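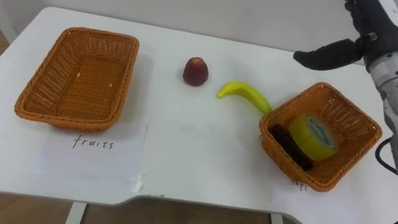
Figure 3-1. Basket position with a handwritten category label.

Section 3. Setting Up Categories and Positions

Before you begin

This section explains how to create the categories and positions that Gikard uses to record incoming and outgoing stock at a pantry, meal site, or shared kitchen. Complete Section 2 (Installing Gikard and Creating the First Account) before you start. You must be signed in with a Manager account. Staff accounts can view categories but cannot add, rename, or close them.

Have the following on hand:

The site code printed on your Grorkex welcome letter
A list of the kinds of goods your site handles
The paper stock sheets in current use, if there are any
A marker and plain paper, or preprinted labels

Terms used in this section

Category. A kind of goods, such as fruits, bread, or canned soup. Every item in Gikard belongs to one category.

Position. A physical place where goods are held. A position can be a basket, a shelf, a bin, a refrigerator drawer, or a marked part of a counter.

Count. A record of what is present at a position at the time of entry. A count replaces the previous count for that position. It does not add to it.

Unassigned. A built-in category for goods that have been received but have no position yet. Unassigned cannot be renamed or removed.

3.1 Creating a category

1. From the main menu, select Site, then Categories.
2. Select New Category.
3. Enter the category name. Use the word that staff already use when they speak about the goods.
4. Select a unit. The choices are Each, Weight, and Case.
5. If the goods spoil, set Perishable to Yes. Gikard will then ask for a date each time stock is received.
6. Select Save.
7. Repeat steps 2 through 6 for each remaining kind of goods.

Note: The unit cannot be changed after the first count has been saved. If the wrong unit was chosen, close the category and create a new one with a slightly different name.

Note: A site can hold up to 2,575 items across all categories. Closed categories still use part of this allowance until they are archived. See Section 7 for archiving.

3.2 Creating a position

1. From the main menu, select Site, then Positions.
2. Select New Position.
3. Enter a short name for the position. Names such as "Counter left" or "Back shelf low" are easier to find in a list than numbers alone.
4. Select the room. If the room is not listed, select Add Room and enter its name.
5. Under Category, select the category that will be held at this position. Leave the field blank if the position will hold mixed goods.
6. Select Save.

A category may be linked to more than one position. Gikard adds the counts from all linked positions to produce the category total. A position, however, may be linked to only one category. Mixed positions are counted item by item and appear on a separate page of the daily report.

Caution: Do not create a position for a cart, a delivery crate, or anything else that is moved between rooms during the day. Counts saved for a movable position are kept under the room where the position was first created, and the room totals will be wrong.

3.3 Labeling positions

Each position must carry a label that can be read from where staff normally stand. Preprinted labels may be requested from Grorkex with the form in Appendix B. Handwritten labels are permitted at all sites, including those in the Brostdale service area, provided that they meet the conditions below.

1. Write the category name in dark ink on a light background.
2. Use the same spelling as in Gikard.
3. Place the label in front of the container or directly on its front face.
4. Secure the label so that it does not shift when the container is lifted. Clear tape over the corners is sufficient for paper labels on a smooth surface.
5. Replace any label that has become stained, torn, or hard to read.

Do not write quantities or dates on a position label. Quantities belong in the count, and dates belong on the goods themselves or on the receiving sheet.

Caution: Do not tape paper labels inside refrigerators or freezers. Use the coated labels listed in Appendix B.

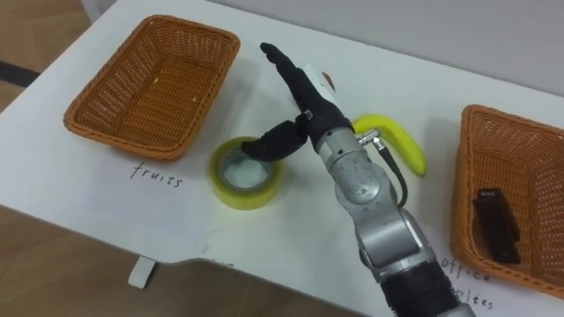
Category names in Gikard are not case sensitive, but spelling and plural endings are checked. A category saved as "fruit" and a label reading "fruits" will be treated as two different names when the label is typed into the search field. Correct whichever of the two is easier to change, and do so before the first count. The handwritten "fruits" below the left-hand basket is acceptable in lowercase if the category has been saved with the same ending. Goods that have been received but not yet placed in a container, such as a banana lying on the tabletop between deliveries, are entered under Unassigned until they are put in position. Unassigned goods do not appear in category totals. They are listed at the foot of the daily report and should be cleared before the report is closed.

3.4 Entering the first count

The first count sets the opening balance for each position. It should be made when no goods are being received or given out.

1. From the main menu, select Counts, then Opening Count.
2. Select a room. Gikard lists the positions in that room in the order in which they were created.
3. Select a position and enter the quantity. If the position holds nothing, enter 0. Do not leave the field blank.
4. For perishable goods, enter the earliest date among the goods at that position.
5. Select Next and continue until all positions in the room are marked Complete.
6. Select Review. Compare the figures on the screen with the paper stock sheet.
7. Select Confirm Opening Count.

A blank field is treated as "not counted," and the position will be left out of all totals until a figure is entered. A position with a count of 0 is included in the totals and will appear on the reorder page if a minimum has been set.

Note: The opening count may be reopened 2 times. After that, corrections must be entered as adjustments, and each adjustment requires a short written reason.

3.5 Changing or closing a category

To rename a category, select it from the list, select Edit, and enter the new name. Past reports will continue to show the old name. Labels at the linked positions must be replaced on the same day.

To close a category:

1. Bring the count at every linked position to 0, or move the goods to another category.
2. Select the category, then select Close.
3. Enter the closing date. A date in the future is accepted.
4. Select Confirm.
5. Remove the labels from the linked positions.

The positions remain in the system and may be linked to another category at any time. Seasonal categories, such as those opened in November for holiday meals, should be closed at the end of the season and reopened the following year. Creating a new category each year will split the history.

3.6 Sites that use the Amegashie import file

Sites that kept their records in Amegashie may bring their category list into Gikard by file. Positions and counts are not carried over and must be entered as described in 3.2 and 3.4.

1. In Amegashie, export the category list as plain text.
2. In Gikard, select Site, then Import.
3. Select the file and enter the site code.
4. Review the list of names. Names that appear twice are marked with a star. Choose one of each pair and remove the other.
5. Select Import Categories.

Caution: Run the import only once. A second import does not overwrite the first, and every category will be duplicated.

3.7 Common messages

"Name already in use." A category or position with this name exists and may be closed. Select Show Closed to find it.

"Position has goods." The position cannot be linked to a different category until its count is 0.

"Site code not recognized." Check the code against the welcome letter. The letter O is never used in site codes.

Revised 17 March 2019. Continue to Section 4, Receiving Goods.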